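**Carpeted stairs to a gym floor: anchor a plate-loaded machine or leave it free standing?**

Asked 18 July 2021 in Floors & Subfloors

We lease the ground floor of an old feed store in Pokham and run it as a small members' gym. The floor is a 1960s slab with rubber on top. One of the lever machines has started to creep. It moves toward the wall under heavy use, and I push it back every couple of weeks. The manual says anchoring is "recommended" and gives a hole pattern but no anchor size or embedment.

What I know about the slab:

- No drawings. The landlord thinks it is four inches thick but has never cored it.
- There is a hairline crack running lengthwise, stable as far as I can tell.
- A moisture test in February came back at 97% relative humidity, so the rubber was laid loose and never glued.
- The machine with a full load of plates is under 2,000 lb.

Questions: does the slab moisture matter for the anchor type, and can I bolt through the rubber or does it have to be cut out? The title is left over from an earlier draft about the stairs. Please ignore the stairs.

---

**Answer 1** (accepted)

Moisture matters for adhesive anchors and hardly at all for mechanical ones. Many epoxy systems are rated for damp holes, some are not, and all of them depend on how well the hole is cleaned. For a machine base you don't need epoxy. Use wedge anchors or, better for a tenant, screw anchors, which back out and leave only a hole to patch.

Before you drill, find out how thick the slab is. Drill one small pilot hole in a place that will be covered later and stop when the bit breaks through. Feel for the underside with a bent wire and measure. Many slabs sold as four inches are three and a quarter. The anchor maker publishes a minimum slab thickness for each embedment depth, and if you are under it you go down a size. Keep every hole well away from the crack. The edge distance in the tables applies to a crack as well as to a real edge if you want to be conservative.

On the rubber: cut it out under each foot. Rubber under a bolted foot compresses over time, the preload drops, and the machine starts to rock against the anchor. Cut a neat square a little larger than the foot, set a steel shim of the same thickness as the mat, and bolt through that. The joint between shim and mat can be left dry.

Check for conduit and for post-tension cables. A 1960s slab on grade in a feed store is unlikely to be post-tensioned, but a scan is cheap next to a cut cable. Get the landlord's permission in writing.

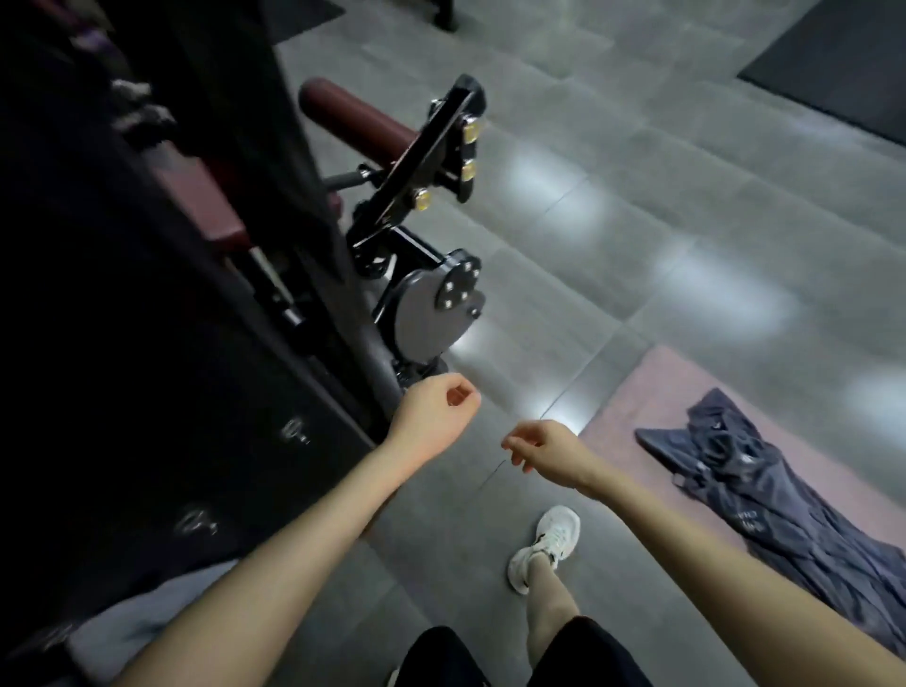 **Category: Floors & Subfloors > Concrete > Anchors and fasteners**

Torque, while I'm at it. Use the value from the anchor data sheet and not the one for the frame hardware. The bolts that hold brackets and pivots on a lever machine are a different grade, going into steel, and their numbers will be too high for an anchor in old concrete. If the anchor spins before it reaches torque, pull it. Don't keep turning. Move the hole if the base plate allows it, or use the next diameter up.

Recheck after the first week, then twice a year.

*Comment:* Would 3,000 psi be a fair assumption for concrete of that age?

*Comment (answerer):* Fair for choosing from a table at light loads like this. If the result is close to the limit, get it tested.

---

**Answer 2**

We had the same creep at the Magaña building and never drilled. The cause was dust between the mat and the slab. Lift the mat, vacuum, damp mop, let it dry, put it back. Then set the feet on grippy pads. We used the ones from Tastum, don't remember the model. It has not moved since, but our machine is only 700 lb loaded, so yours may differ.

With your humidity reading I would also look under the mat for mold while it is up.

---

**Answer 3**

Just bolt it. Any hardware store has the anchors. Brukamlow sells a kit with the bit included.

*Comment:* Doesn't address slab thickness or the rubber, both of which were asked about or implied.

*Comment (asker):* Pilot hole done, slab is three and a half. Going with short screw anchors and shims per answer 1. Will clean under the mat as well.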